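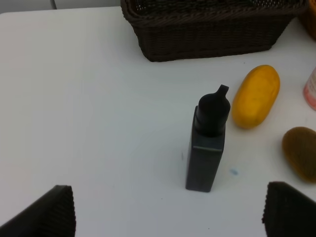 Ausgabe 264, Seite 38

Meinung

Was eine Vorführung zeigt und was sie zeigen müsste

Der Tag der offenen Tür bei Virkent war gut organisiert. Drei Stationen, an jeder ein Arm mit Parallelgreifer, dazu ein Bildschirm mit der Ansicht der Handgelenkkamera. Gezeigt wurde das Greifen ungeordneter Alltagsgegenstände auf einer weißen Tischplatte: Flaschen, Obst, Dosen, dazu geflochtene Körbe. Die Steuerungssoftware stammt von Drarko, die Greifbacken liefert Leckie. Beide Firmen hatten Personal vor Ort und beantworteten Fragen sachlich.

Ich habe an der zweiten Station längere Zeit gestanden. Mein Eindruck von der Technik ist überwiegend positiv. Mein Eindruck von der Form der Vorführung ist es nicht, und um diese Form geht es mir im Folgenden.

Auf der Tafel neben der Station stand eine Erfolgsquote, ermittelt über 3.000 Griffe. Die Zahl selbst will ich nicht wiederholen, sie ist ohne die zugehörige Versuchsbeschreibung wertlos. Was zählt als Griff? Wird ein Objekt angehoben und verrutscht dabei zwischen den Backen, ist das nach mancher Definition ein Erfolg und nach anderer ein Fehler. Wird nach einem Fehlversuch neu angesetzt, kann man einen oder zwei Griffe verbuchen. Auf Nachfrage erhielt ich die Auskunft, gewertet werde der Zustand am Ende des Zyklus. Das ist eine zulässige Festlegung. Sie gehört auf die Tafel.

Der zweite Punkt betrifft die Objekte. Eine dunkle Kunststoffflasche mit flacher Vorderseite und spitzer Verschlusskappe ist für einen Parallelgreifer ein dankbares Teil, solange sie aufrecht steht und die Backen den Korpus erfassen. Auf weißem Grund hebt sie sich zudem für jede Segmentierung sauber ab. Schwieriger wird es bei länglichen, gerundeten Formen, etwa einer gelben Frucht, die schräg zur Greifachse liegt. Hier entscheidet der Anstellwinkel, und ein Fehler von wenigen Grad führt dazu, dass das Objekt wegrollt, statt geklemmt zu werden. Eine gemittelte Quote über beide Klassen verdeckt genau den Unterschied, der einen Anwender interessiert. Eine Tabelle mit einer Zeile je Objektklasse hätte auf dieselbe Tafel gepasst.

Drittens die Umgebung. Gleichmäßiges Licht, matte Oberfläche, kaum Schatten: So baut man einen Versuch auf, wenn man eine Größe isolieren will. Dagegen ist nichts einzuwenden. In der Halle, in der ein solches System später arbeiten soll, gibt es Folienverpackungen, Gegenlicht vom Tor und Kisten, deren Wände den Zugang der Finger begrenzen. Gerade die Kistenwand ist der Fall, an dem nach meiner Erfahrung die meisten Anlagen scheitern. Die Backen brauchen beim Anfahren seitlichen Freiraum, und der Öffnungsweg, der auf dem freien Tisch so großzügig wirkt, wird in der Ecke eines Behälters zum Hindernis. An keiner der drei Stationen wurde aus einer Ecke gegriffen.

Viertens die Zeit. Virkent nennt für die Anlage einen Durchsatz von 380 Griffen pro Stunde. Ich habe keinen Anlass, den Wert zu bezweifeln, vermisse aber die Angabe, über welchen Zeitraum er gehalten wird. Ein Stundenwert, der aus zehn guten Minuten hochgerechnet ist, sagt über den Schichtbetrieb nichts. Backenverschleiß, Verschmutzung der geriffelten Beläge und Drift der Hand-Auge-Kalibrierung treten erst nach längerer Laufzeit auf.

Man kann einwenden, ein Tag der offenen Tür sei keine Abnahmeprüfung. Das stimmt. Im Publikum standen allerdings überwiegend Leute, die über Anschaffungen mitentscheiden, und sie nehmen die Zahl von der Tafel mit in die nächste Besprechung. Der Hersteller weiß das. Wer mit Messwerten wirbt, schuldet die Messbedingungen, auch auf einer Veranstaltung mit Kaffee und Namensschildern.

Dass es anders geht, war im vergangenen Oktober bei Stenby zu sehen. Dort lief eine Anlage mit deutlich schlechteren Werten, und die Besucher durften die Gegenstände selbst auf den Tisch legen. Angekündigt waren 100 Griffe ohne Eingriff des Bedienpersonals, mitgeschrieben auf einer Tafel, Fehlgriffe eingeschlossen. Etliche gingen daneben. Nach dem Durchlauf wusste man, bei welchen Teilen und in welcher Lage, und konnte beurteilen, ob das eigene Sortiment dazugehört.

Mein Vorschlag an die Veranstalter ist bescheiden. Jede Vorführung erhält ein Blatt mit der Definition des Griffs, der Objektliste, der Beleuchtung, der Laufzeit und der Zahl der manuellen Eingriffe. Der Aufwand liegt bei einer Stunde, denn die Daten sind im Labor ohnehin vorhanden. Virkent hat zugesagt, die Versuchsbeschreibung auf Anfrage zu verschicken. Meine Anfrage ging am 16.05.2019 hinaus. Zum Redaktionsschluss lag noch keine Antwort vor.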